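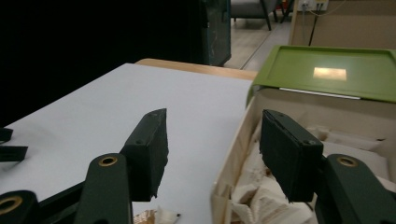
4. Demo table, open day

Table goes up before the doors open, visitors come in from the Dandia side. Lay out one packing task only. Open cardboard box on the right, crumpled white paper inside, green tray resting on the far end of the box. Leave the rest of the white tabletop for whoever is holding the gripper. Loose scraps of paper go in the bin before each new group, they get picked up by mistake.

4.1 Check both fingers open all the way. Frayed edges are OK for a demo — swap the pads after 400 grips.

4.2 Hand the gripper over fingers spread, pointing down at the table. One visitor at a time.

4.3 Let them try the paper first, then the tray. Two tries each, then next person.

4.4 Write the group number on the Rultlow sheet. Last open day in March we had 61 visitors and ran out of sheets, so print extra.

CAUTION: keep fingers and sleeves out from between the pads. Kids need an adult next to them.

Note: spare pads are in the Teixeira drawer, part 187. If its empty ask Mylene Panganiban, she has teh key to the Nurnstead store.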